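Alside toy and gift fair, trade day

I went up to Alside on the early bus to see the toy and gift fair, mostly for the soft toys. The shop needs to replace a lot of its plush before spring, and I had 30 stands marked on the floor plan. The hall opened at nine and the coat check line was already out the door.

My first stop was the long white tables at the back, where the plush is put out for buyers to look over.
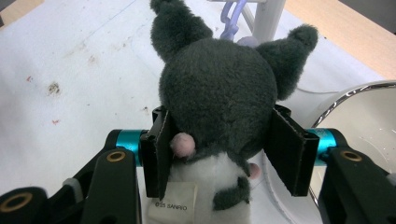
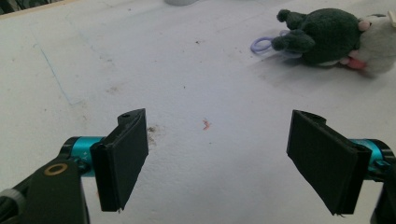
Gray and white plush with pink pompoms (first photo) and the white table surface (second photo).

The gray and white one has a dark fuzzy hood with pointed, floppy ears and a plain off-white body. The fur on the head is short. The Sanrio tag is sewn low on the body, which I like, as customers in our shop always turn a toy over to look for it. I would put this one at eye level, facing out, with the pompoms showing.

The tables are plain white and pick up marks quickly. There were small smudges and specks on ours, and a thin blue line like pen. I mention it only for anyone planning to show pale fabrics there – bring a cloth to put down first.

From there I went to Gavalas, who do wooden puzzles and pull-along animals. Prices are up a little on last year. The minimum order is now 50 pieces, mixed, and they will hold stock until May if you pay a deposit. The duck is still the best thing they make.

Flarham had the corner stand with board games. I sat in on half a game of something with harbors and did not follow the rules. The boxes are too wide for our shelves, so I left it there.

Ullden sells display fittings, and I spent longer with them than I meant to. Ľubomír Danko showed me a stepped shelf for plush that comes flat and goes together without tools. It is 42 inches wide and fits under our window. I ordered two. He also had clear ear tags for pricing, sold in bags of 100, and threw in a bag.

Lunch was soup and a roll upstairs, decent, with very few seats. Go before noon if you can.

I skipped the afternoon talks and did the last row of stands instead, mostly stickers and party bags. The bus back leaves from the north gate, a ten-minute walk from the main doors with no signs on the way.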